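Rechercher dans le dépôt Rechercher Effacer

Plarnuna : masque du corps propre et suivi de textile pour robot à deux bras

Version 2, publiée le lundi 20 août 2018. Maintenance : équipe logicielle Jutow.

Objet

Plarnuna sépare, dans un flux couleur, les pixels du robot de ceux de son environnement, puis suit la pièce de tissu tenue ou visée par les mains. La sortie alimente le planificateur Stoltitz, qui attend un contour fermé et deux points de prise. Le dépôt contient les nœuds de perception, les outils d'annotation et la fiche du jeu Seixas, sur lequel les poids fournis ont été appris.

Le cas traité en priorité est la manipulation de textiles à proximité d'une assise : ramasser, tendre, reposer. Le vêtement porté par le robot est le principal facteur d'erreur. Une maille sombre couvre une partie des liens cinématiques, et la projection du modèle CAO ne coïncide plus avec la silhouette visible. Le masque géométrique seul classe alors la manche comme objet manipulable.

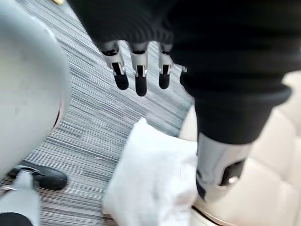

Fig. 1. Vue poignet. Doigts partiellement couverts par la maille noire, linge blanc entre la moquette et l'assise matelassée.

Les vues poignet sont traitées avec un réseau distinct. La coque de la main ou de l'avant-bras gauche peut occuper une bande entière du champ, très floue, et les gradients y sont trop faibles pour le détecteur de contour. Un seuil de netteté local (paramètre blur_gate) exclut ces zones avant l'appariement.

Installation

Ubuntu 16.04, ROS Kinetic, Python 2.7. Cloner le dépôt dans l'espace de travail catkin, puis :

 catkin build plarnuna_core plarnuna_msgs
 source devel/setup.bash
 roslaunch plarnuna_core suivi.launch robot:=jutow

Sans carte graphique, ajouter cpu:=true. La cadence nominale de 30 images par seconde n'est alors pas tenue et Stoltitz doit être lancé en mode asynchrone.

Nœuds

masque_corps : projette le modèle articulé, dilate la silhouette de 6 pixels, fusionne avec la segmentation apprise. Publie /plarnuna/masque.
suivi_textile : estime le contour du tissu et les deux points de prise. Publie /plarnuna/contour et /plarnuna/prises.
garde_vue : compare les horodatages des caméras et suspend la publication si l'écart dépasse une période.

Les câbles ne figurent pas dans le modèle articulé. Ils relèvent de la classe « appendice », apprise uniquement, et restent la partie la moins stable du masque, surtout lorsqu'ils forment une boucle au-dessus d'un sol à motif.

Jeu de données Seixas

600 épisodes, enregistrés en février. Chaque épisode comprend une vue haute, une vue poignet, les positions articulaires et les consignes de pince. Découpage par épisode, jamais par image. Les annotations sont des polygones au format JSON, un fichier par image clé.

Classes : robot, vêtement, appendice, textile, assise, sol, autre.

Règles d'annotation :
- Une main visible sous la maille est annotée « robot » jusqu'au bord du tissu, « vêtement » au-delà.
- Un textile tenu à deux mains reçoit un seul polygone, pattes et étiquettes comprises.
- Les petits objets au sol vont dans « autre », y compris lorsqu'ils sont brillants ou coupés par le bord.
- En cas de doute entre sac, coussin et linge, garder « textile ». Aucune sous-classe n'est prévue.
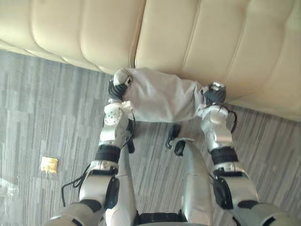

Fig. 2. Vue haute. Pièce de tissu gris clair tenue par ses deux extrémités devant le canapé.

Pour une prise bilatérale, les deux points publiés sont placés à l'intersection du contour du textile et du masque de chaque main. Le creux entre les mains est calculé sur le bord inférieur du polygone, par rapport à la corde qui relie les prises. Stoltitz s'en sert pour corriger l'écartement, avec un gain réglé dans config/tension.yaml.

Limites connues

Le tissu clair posé contre une assise claire produit des contours ouverts. Le nœud renvoie dans ce cas le code 2 et conserve le dernier contour valide.
Les moquettes rayées perturbent le flot optique : les stries horizontales induisent une ambiguïté de déplacement le long du motif. Désactiver flow_prior si le fond domine l'image.
Les reflets sur les segments métalliques polis percent parfois le masque. La dilatation compense les petits trous, pas les grands.
L'étalonnage main-œil n'est pas vérifié au démarrage. Lancer outils/verif_etalonnage.py après tout démontage de caméra.

Changements depuis la version 1

Ajout de la classe « vêtement ». Les anciens poids ne sont plus chargés.
Le sujet /plarnuna/roi est supprimé, utiliser /plarnuna/contour.
Correction d'une inversion gauche/droite dans l'export des prises.

Licence

Code sous BSD à trois clauses. Les données Seixas sont distribuées séparément, voir DONNEES.txt.

Ce site utilise des cookies pour mesurer l'audience. Accepter Paramétrer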